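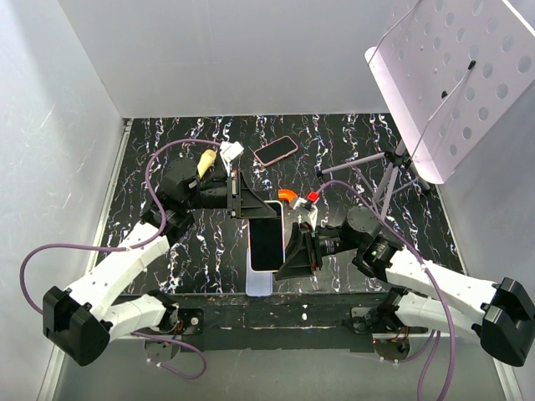 Amby – two arms on one table

This page is the album of our table robot, Amby. It was built in the shared workshop in Nitorthorpe by five people, mostly in the evenings and sometimes too late in the evenings. I am Onyekachi Isah, I did the wiring and I write the captions, so please send complaints about the wiring and about my grammar to the same address. The album was started in September 2019 and it grows from the bottom. If you have visited before, you can go directly to the last part.

The people are Funmilayo Oyelaran (arms and grippers), Aminu Usman (software), Innes Tosh (table, rail, walls), Rosalinda Bautista (testing, and all the spreadsheets) and me. The earlier robot, Nultus, had only one arm and it is now retired on a shelf. Several captions compare Amby with Nultus, because we learned on that one.

The table and the walls

The tabletop. Innes wanted a black top. Rosalinda wanted a pattern on it, and the black with the white, pink and blue veins is what they agreed on after a long discussion in which I did not participate. I like it now. Visitors always touch it.

The walls. We have three of them, pale and plain, on the left, on the back and on the right. The front stays open so that a person can reach in. Before the walls we had the whole workshop behind the robot, with people walking and somebody's bicycle, and Aminu could not use half of his recordings.

The left wall, in the evening. It gives some reflections from the lamps. Aminu says the software does not care. I care a little, and I am still looking for a lamp which is softer.

The rail. Both arms are bolted to one long black rail at the front edge of the table. With Nultus we used clamps, and every week the base had moved a small distance and all the saved positions were wrong. Innes did the drilling in one afternoon. The holes are straight. The rail has collected small white scuffs in the meantime, mostly from my tools.

The stand. It is a music stand, with the desk full of round holes and the legs standing on the table. It belonged to Innes, who does not play anymore. It is very stable and you can tie a wire to it almost anywhere. Please do not ask us to return it to the orchestra.

The arms

First assembly, left arm. White links, black servos. Funmilayo assembled this one alone and wrote down each step, and the right arm was then done by the rest of us from her notes. Her notes were good. Our reading of the notes was less good, and the elbow had to be opened again.

Right arm, elbow open. The joint turned, but with a small click at one place. The reason was a screw which was too long. I write it here because we spent an entire evening looking for the error in the code.

Screws. From the same evening. We bought a bag of 100 and it was enough for both arms, with a few left in the tin near the door. If you borrow from the tin, please write it on the paper.

Wrist. There is a small green light on the right wrist, and it has become the light that everybody looks at first.

Grippers, second version. The finger plates are flared and set at an angle. The first version had straight narrow fingers and it was fine for blocks, but thin flat things turned between them like a door. With the wide plates the object has more surface to lean on. Funmilayo made the drawing after watching her mother pick up plates, and she made us all practice the movement with our own hands first. We looked foolish and it helped.

Bracket on the right gripper. White, small, and it has been moved many times. Its final position is not decided. Suggestions are welcome, but please come and look at it first.

The wiring (my part)

Purple cables. I chose purple so that nobody can confuse them with the cables of the other projects in the workshop. They are from a small supplier called Ninh and they bend well. I took the longer ones.

Left side, the big loop. The cable leaves the wrist, goes down on the outside of the arm, makes a wide turn away from the base and comes back under the front. It looks untidy. I made it shorter once, to be elegant, and when the arm stretched to the far corner the plug came out. So now it is wide again and I do not accept comments about beauty.

Right side. The cables go along the arm, past the base and down over the front. It is less wide than on the left, and I would like to make both sides the same before winter.

Circuit boards at the rail. The small red and black boards sit together with the round black motor units under the ends of the rail. The wires are short. To change one you must lie on the floor with a flashlight in your mouth, and I can recommend to buy a flashlight with a strap.

Labels. All plugs now have a number on a piece of tape. We had agreed to do this at the beginning. We did it at the end.

The tasks

The box of objects. Rosalinda keeps the objects for the tests in one box and writes a list of what goes onto the table each time. A small red block, something orange, something yellow in the shape of a banana, two smartphones, a phone case. Colors are useful for Aminu, and different shapes are useful for Funmilayo.

The blocks, first day. It was easy for one arm and boring for the other. We clapped anyway.

Handing over. One arm takes, the other arm receives. The difficult moment is the short time when both are holding, because if the two do not agree about the position, they pull against each other. Aminu lowered the force in small steps, and between the steps he drank a lot of tea.

Phone and case. This is our favorite task at present and also the most difficult one. The phone must be lifted from the flat table, held upright and brought over its case, which is pale lavender. Two grippers hold it, one from the upper left and one from the lower right, with the finger plates pressing toward each other. A single gripper can hold it also, but the phone leans.

Phone and case, the hard part. A phone is thin, it is smooth, and the black screen is difficult to distinguish from a black table. The light border around it is what saves us. Aminu was searching for the dark rectangle during two weeks before Rosalinda proposed to search for the border. She is kind and has only mentioned it 4 times since then.

Phone and case, the rules. Rosalinda made a sheet for it. One try begins with the arms in the rest position and ends when the phone is in the case, or has fallen, or when somebody presses stop. We do 15 tries in one session and then everybody must take a break, including the servos.

The second phone. It lies farther back, with the screen up, and it is there to make the choice less simple. In the early tests the robot wanted always the phone which was nearest. A person would do the same, I think, but a person can be told.

Other things on the table. We leave some objects lying near the work on purpose. A clean table was giving us nice results which disappeared as soon as somebody put down a pen.

Stop button. Everybody who works at the table has pressed it at least once. Innes pressed it the first time with the elbow, by accident, and in this way we learned that it functions.

What broke

A gripper finger, first version. It broke at the corner, where the drawing had a sharp inside angle. Funmilayo keeps the piece on her key ring.

The plug from the left wrist. See the loop, above. I repaired the plug and later I replaced it, and it would have been better to replace it immediately.

A phone screen. It was already an old phone and it fell from a low height, but it fell on the rail. Now we only use phones that have been given to us for this. If you have one in a drawer, also without battery, we will take it with thanks.

My patience, one evening in the rain, when the right arm refused to start and the cause was the power strip. It was switched off.

What comes next

We want to make the right cables as wide as the left, fix the place of the bracket, and find the better lamp. Aminu wants to try the task with cases of other colors. Funmilayo has already made drawings for a third version of the fingers, with a softer surface on the inside, and I have seen them and they are nice, but they need one more cable.

In October there is an open evening at the workshop and Amby will be running, if all goes well, with Rosalinda at the sheet and me at the power strip. Children may choose the objects. Please keep your hands outside the walls while the arms move, and ask before you lean on the table – Innes can hear it from the other room.

Questions about the drawings go to Funmilayo, questions about the code go to Aminu. The parts list is on the door of the cabinet and I will copy it to this page when I have corrected version 2, where the screws are still the long ones.

O. I.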